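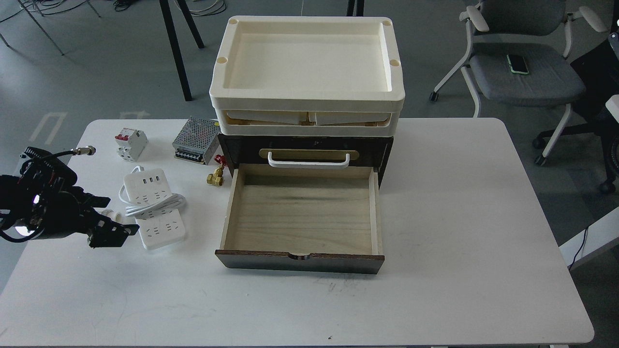 Figure 5 : Poste d'apprentissage avec tiroir ouvert et pièces à ranger à gauche du meuble.

4. Enseigner la tâche « rangement de quincaillerie » par télécommande

Ce chapitre concerne le logiciel Bustix, installé sur le poste de commande Erkirgate. Il remplace la note du 11/9/18. Les utilisateurs qui ont encore la version livrée en May (menu en anglais) doivent d'abord faire la mise à jour, voir chapitre 2.

4.1 Préparer la table

1. Posez le meuble à tiroir au milieu de la table, vers le bord éloigné, avec la poignée tournée vers l'opérateur.
2. Ouvrez le tiroir inférieur jusqu'à la butée et vérifiez qu'il est vide.
3. Placez les pièces à gauche du meuble : disjoncteur, bloc d'alimentation, vanne à bouton rouge, multiprise, raccord plastique blanc. L'ordre est libre.
4. Laissez la moitié droite de la table sans objet. Le bras passe par cette zone pendant le retour.
5. Appuyez sur « Enregistrer la scène de départ ».

Note : Il ne faut pas aligner les pièces toujours de la même façon. Si la vanne est toujours au même endroit, le robot apprend l'endroit et il apprend mal la vanne. Changez les positions et l'angle à chaque nouvelle série.

ATTENTION - Aucune pièce ne doit être raccordée au secteur. Le bloc d'alimentation et la multiprise servent seulement comme objets à saisir.

4.2 Démarrer la démonstration

1. Prenez les deux poignées de commande et tenez-les immobiles jusqu'au signal sonore.
2. Appuyez sur la pédale gauche. Le voyant du pupitre passe au vert et l'enregistrement commence.
3. Amenez la pince au-dessus de la première pièce, doigts ouverts, puis descendez lentement.
4. Fermez la pince. Attendez une demi-seconde avant de lever.
5. Déplacez la pièce au-dessus du tiroir ouvert, descendez, ouvrez la pince.
6. Remontez la pince et continuez avec la pièce suivante, sans arrêter l'enregistrement.
7. Quand toutes les pièces sont dans le tiroir, poussez la façade du tiroir avec les doigts fermés, jusqu'à la fermeture complète.
8. Appuyez sur la pédale droite pour terminer.

La durée maximale d'une démonstration est de 300 secondes. Après cette limite, le logiciel coupe l'enregistrement et affiche le code 229. La démonstration n'est pas perdue, mais elle est marquée « incomplète » et elle n'entre pas dans l'entraînement.

4.3 Cas particulier : la multiprise et son cordon

Le cordon est la partie la plus difficile. Saisissez la multiprise par le corps, jamais par le cordon. Si une boucle du cordon reste sur le bord du tiroir, faites la correction avec la pince et gardez cette correction dans l'enregistrement : le robot a besoin de voir aussi comment on répare une erreur.

ATTENTION - Ne fermez pas le tiroir si le cordon dépasse. L'effort peut déclencher l'arrêt du bras.

4.4 Accepter ou refuser

Après chaque démonstration, Bustix propose la relecture. Refusez la démonstration dans les cas suivants :
- une pièce est tombée hors de la table ;
- une personne a touché une pièce avec la main ;
- le bras a heurté le meuble.

Une hésitation courte ne pose pas de problème. Pour une série neuve, nous conseillons au moins 5 démonstrations acceptées par disposition des pièces.

Les doigts de remplacement pour la pince se commandent chez Birex, référence 1898.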